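Cerbridge shoe repair room moves to pair-first intake

Poreston — The footwear bench at the Cerbridge reuse center has changed the way it takes in donated shoes. Starting in January, every pair is checked, laced and tagged as a unit before either shoe goes to cleaning. Under the old method, left and right shoes were cleaned in separate trays and matched again at the end of the line.

The change was drawn up by Young-sook Song, who runs the bench, after a stock check found 14 single shoes on the shelf with no partner. Six were later matched with shoes that had been graded and priced on their own. The rest went to material recovery.

"The cleaning was fine. We were losing pairs at the trays," Song said. "A left shoe would dry faster, someone would shelve it, and the right one came out of the rack an hour later with no tag."

The new procedure has seven steps and fits on one printed card. Shoes are set down together on a white table, soles and uppers are inspected, and the laces are left in place until the grade is written. Lace length, lace type and the state of the tips are now recorded. Replacement laces had been the largest single supply cost at the bench, and Song said much of it came from laces that were pulled out early and mislaid.
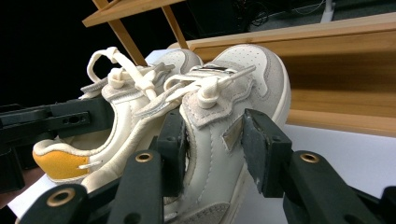 Mixed-material uppers get their own line on the card. Smooth leather can be wiped with a damp cloth and a mild soap, but suede is brushed dry first, and water is kept off it unless a stain leaves no other choice. Many casual sneakers need both treatments on one shoe. Cream leather sneakers with gray suede around the eyelets and a mustard-yellow suede patch at the heel, for instance, are brushed on the suede before any soap is opened, and the colored patch is spot-tested for dye transfer. Perforated toes are cleaned with a soft brush held flat, with as little liquid as possible, so that soap does not collect in the holes.

Metal trim is wiped and dried by hand. Glued-on labels are left alone.

Poreston buys its cleaning supplies through Burnus, a local wholesaler, and the order has been adjusted to match. The bench now takes more suede brushes and less liquid cleaner. The drying rack, built by the Kwon workshop two streets away, has been refitted with double-width slots so that both shoes of a pair sit side by side. The rack holds 300 pairs when full.

Mogens Kragh, who handles grading, said the double slots slowed the line at first. Wide boots still do not fit and have to go on the floor shelf. For low-top shoes the time per pair is back to what it was before the change, he said, and the evening matching session, which used to start at 5 p.m., has been dropped.

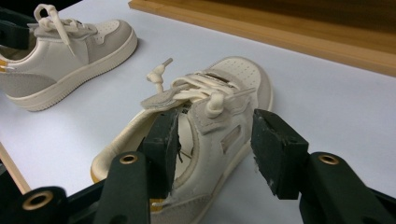
An off-white and gray low-top on its side on the tabletop, laces still in.

Grades remain the same. A pair marked A goes to the sales floor after cleaning. A pair marked B needs one repair, most often a heel lining or an insole, and goes to the repair shelf with the fault written on the tag. Pairs marked C are stripped for laces, eyelets and usable leather. The heel lining is checked by pressing along the collar with a thumb — tears there are easy to miss when the fabric is pale.

Donors are asked to tie shoes together by the laces or put a rubber band around them. Bags of loose shoes will still be accepted, but they are sorted last. Single shoes are no longer taken at the front desk.

The intake card can be picked up at the Cerbridge counter. Song said a version for children's shoes is being written and will use the same tag numbers.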